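Teaching a two-arm cell to drop a cable into a parts bin

Notes by Daranee Noiphan, Fliltau shared workshop

This page covers one task on the Flokomero bench: the first arm lowers a cable by its connector into an open bin, and the second arm waits with its fingers open until it is needed to steady the bin. It assumes both arms are bolted down, homed and reachable from the same controller. If they aren't, do the base calibration first.

1. Set the bin

Put the bin on the table where both arms can reach it without crossing. It does not need to be square to the table edge. An angled bin is fine as long as you record the angle after you place it and do not touch it again. Jog the first arm to the two front corners of the rim, save both points, and let the controller work out the bin frame.

2. Set the heights

Save three poses for the first arm in the bin frame: approach, lower and release. Approach is 90 mm above the rim. Lower is wherever the bottom of the connector just meets the floor of the bin. Release is 3 mm above that. Find the lower pose with a spare cable at slow jog speed.

3. Grip the connector end

Close on the top end of the connector, with the cable coming out between the fingers. If you grip farther up the cable, the connector swings and the lower pose means nothing. Set the grip force to the lowest value that survives a light tug by hand. On our Welto controller that was 100 on the raw scale; yours will differ.

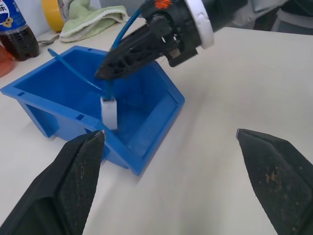

Why lower the cable all the way down before opening the fingers?

A connector dropped from rim height bounces and can land in a different position each time. Lowering it first keeps the resting position close to the taught one, and the next pick can reuse the same pose with a small search.

4. Park the second arm

Teach the second arm a wait pose low in front of the bin, fingers fully open. Its wrist camera should have the inside of the bin in view from there. Check the finger pads before each session and wipe them if there is grit on the texture.

5. Run it

Run at quarter speed with a hand on the stop button. Watch the slack. A loop of cable can catch on the rim when the arm retracts, so add a waypoint straight up from release before any sideways move. Drita Tomić's version of the script, saved as job 3355, already has this waypoint.

If the first arm faults on retract, open the gripper manually, jog up in the bin frame and restart from approach. Do not restart from home with a cable in the fingers.

Last checked 20th March with both arms on the current firmware.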